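August 16, 2019

# Writing house rules for a cardboard-handling arm: my summer project report

When I signed up for a robotics project at Umcombe I figured I'd spend the summer making an arm do cool stuff. I spent most of it writing rules, and I ended up liking that a lot more than I expected! What follows is my report on the Iretti rulebook: where the rules came from, which ones people follow, and which ones I had to throw out and write again.

## What I started with

Iretti is our name for the whole setup in the Angelovski room: the arm, the gripper, the wrist camera, the table and the laptop running Farico (our logging program, which is older than it should be and crashes if you put a slash in a file name). The task is handling folded corrugated cardboard. We record sessions, then use them to train the arm to do the same thing without help.

There was a rule sheet when I got there. It was taped inside a cabinet door, so you could only read it with the cabinet open, and it said things like "be careful near the arm" and "keep the data clean." I asked people in the group what "clean" meant and got a different answer every time. To some it meant no failed grasps. Others thought failed grasps were fine but a person's sleeve in view was not. One answer was just "you'll know it when you see it," and I did not know it when I saw it.

So my first job was going back through the old sessions. There were 437 of them, and Farico had written 2,903 operator notes across the lot (you can add as many as you like while you're recording). I read every note. A huge share were things like "ok," "good" and "hmm." My favorite was "again but slower," with no hint of what had been too fast.

## Rules about the arm

I wrote these first and I was strict about them.

- The speed cap is 200 millimeters per second whenever a person can reach the table. It gets set in the controller before the session, and you read the value back off the screen.
- One person has the stop button. That person does nothing else, and that includes typing notes.
- Hands stay off the table while the arm is live. If the cardboard needs to be turned, pause the arm first, say "paused" out loud, and wait for the stop-button person to say it back.
- Check the gripper pads before the first session and again after any break. Torn or slick pads get swapped.
- If you changed anything about the gripper, the next session starts as a test and gets labeled as a test.

The say-it-back rule got some eye rolling at first. I kept it. We'd had a couple of moments where two people each thought the other one had paused the arm, and I really didn't want a third.

I also had a rule that said "approach the board square on." It sounded great and was no use to anyone working with folded pieces. Once a board has a bend in it there are several faces you could call the front, and the view from the wrist doesn't settle the argument. I rewrote it so that you pick the face you mean before you start and write it in the notes, and the approach is judged against that face.
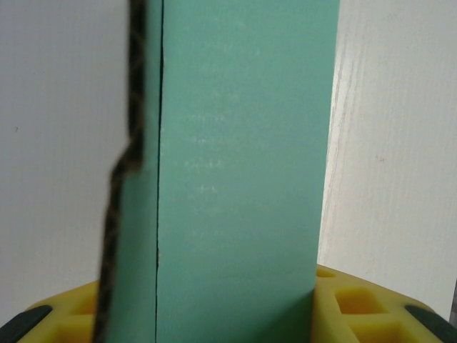

Why bother writing rules for the approach at all, a reader of my first draft wanted to know, when the arm is supposed to learn it from the recordings? Fair point, and I went back and forth on it for a while. My feeling is that the arm learns whatever habits we have, including the ones we don't notice. If every operator comes in a little differently and no note says what they were aiming for, you can't tell a bad approach from a good approach to some other face. The rule doesn't force everyone to move the same way. It makes you say what you were trying to do.

## Rules about the recordings

This part took the longest and went through the most versions. The cabinet sheet had a single line on it. Mine has a page, which I know is a lot, but you only need to read it slowly the first time.

**Failures stay in.** A dropped piece gets labeled as dropped and saved with everything else. Deleting a session takes two people agreeing and a written reason. Before this, anyone could delete anything, and I have no way of telling what's missing from the old set.

**Labels come from a list.** Farico lets you type whatever you want, so I made a short list of allowed words and stuck it under the laptop screen. "Crushed" means the fluting is flattened. "Creased" means there's a bend in the board, whether it was meant to be there or not. Those two used to get swapped all the time.

**Look at the cut edges.** Corrugated board is stiff along the flutes and floppy across them, so it matters which way they run. The exposed edge is the easiest place to check the direction. It goes in the notes along with the face.

**No fixing the board mid-session.** If it slips or leans, let it. You can stop and start a new session, and the old one gets its label like any other.
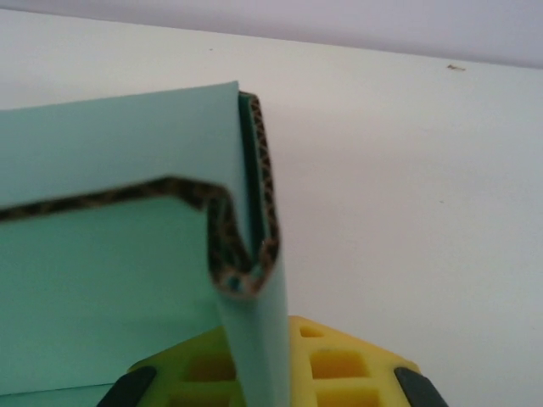 Does a board with a crushed spot have to be thrown out? It can stay in use as long as the spot is labeled and the board still holds its fold when you let go of it on the table.

I got that one wrong in the first version, by the way. I had us tossing any board with damage, and we went through cardboard at an embarrassing rate while building up a collection of sessions that only had perfect boards in them. Real boxes get dented. The version we have now is kinder to the recycling bin too.

## How it went

We recorded 270 sessions under the new rules. I went through the notes the same way I had for the old ones, and they're so much easier to read! Most of them tell you the face, the flute direction and the outcome. The say-it-back rule is second nature now. I've caught people doing it in the hallway.

The weak spot is the pad check. It's easy to tick the box without looking, and I'm pretty sure I've done it myself on a long afternoon. I tried adding a line where you write down what you saw, and everybody wrote "fine." I don't have a good answer for that yet.

I also can't say whether the arm learns better from the new sessions. The training runs weren't part of my project, and the comparison is planned for October. If I'm still allowed in the Angelovski room by then I'd love to help with it.

## Stuff for whoever takes this over

The rulebook is in the shared folder and there's a printed copy on the wall next to the table, on the outside of the cabinet this time. If you change a rule, put the old wording in the back with your reason for changing it. Please don't add a rule that says "be careful." And no slashes in the file names.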